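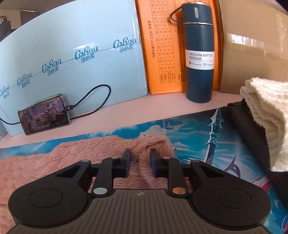
Folding a chunky pink cable knit: is there a method or do we all just stuff it?

wobblybobbin
Posts: 900
Right. I have a pink jumper, cables up the front, fluffy all over, and it will not fold. I've been doing it on the desk because the bed has a duvet on it and the floor has me on it. Sleeves in, bottom up, turn over, and what I end up with is a cushion with opinions. Every cotton thing I own goes into a neat rectangle. This one springs open the moment I let go. How do people with fluffy jumpers live?

Mrs Melnyk
Posts: 3,624
Thirds, not halves. Lay it face down, fold one side in to the middle of the back, lay the sleeve straight down, same the other side, then bring the hem up a third and again. Don't press it. If you squash cables flat and leave them till April they'll stay flat and you'll be on here asking how to get them back.

tinplate_ted
I roll mine.

Mrs Melnyk
Of course you do.

tinplate_ted
Four years of rolling, no complaints from the jumpers.

gorsebush
Rolling is fine for a thin merino. A cable knit rolled up is the size of a loaf and you get two in a drawer. Also what are you folding it on? Mohair or anything like it clings to some surfaces and you end up dragging the thing out of shape while you think you're smoothing it.

wobblybobbin
On my desk mat, the big one with the anime picture on it. Blue sky, clouds, enormous spear thing. It was that or clear a second surface, and the second surface has boxes on it.

gorsebush
Cloth top, there's your trouble. Fluff grips cloth. Put an old pillowcase down first, or do it on something smooth. And you'll be picking pink hairs out of that sky until you retire.

wobblybobbin
The clouds are already slightly pinker than the artist intended, yes.

Pak-hei Yen
I have the opposite experience. A bit of grip helps. On a polished table my jumpers slide about and the sleeves wander off while I'm doing the hem. With a mat underneath, the first side stays where I put it. Fold slowly and lift the edge up and over, don't push it along. Fluff on the mat comes off with a damp rubber glove.

gorsebush
It comes off the mat because it's come off the jumper, Pak-hei.

Pak-hei Yen
It was coming off the jumper anyway. Mine sheds if I look at it.

quietkettle
Has anyone tried the Harnasico folding board? You lay the jumper on, flip the flaps and it's done. I bought one in the sale and it's very good on T-shirts.

Mrs Melnyk
And on jumpers?

quietkettle
On jumpers it's very good at being underneath them.

tinplate_ted
I had the Cloltel version. The flaps were too light to turn anything thicker than a shirt, so I was folding the jumper and the board. It now lives behind the wardrobe.

wobblybobbin
Tried the thirds on a pillowcase. Better! It's still fat, but it's a rectangular sort of fat. The neck flops out at one corner, though, and the cables make a lump down the middle where everything overlaps.

Mrs Melnyk
You've folded the sides in too far. They should meet, or nearly, and not cross. If the jumper's wide, have a wider parcel. Your drawer is not a shop.

gorsebush
And put it in with the hem fold facing up and nothing on top of it. Tissue between it and anything with a zip.

tinplate_ted
Tissue. For a jumper.

gorsebush
I've 1,000 sheets of it from when I had the market stall, and I intend to use them.

quietkettle
Could it just go on a hanger?

Mrs Melnyk
No.

gorsebush
No.

Pak-hei Yen
Over the bar of a hanger, folded in half lengthways with the sleeves crossed, is all right for a week or so. By the shoulders, no. You'll get long arms and two little horns.

wobblybobbin
Redone with the sides just meeting, and the lump's gone. It's in the drawer, hem up, no tissue (sorry gorsebush). The drawer closes if I lean on it. There's a grey one as well, same wool, bigger cables, and I'm going to have a biscuit before I start on that.

tinplate_ted
Roll it.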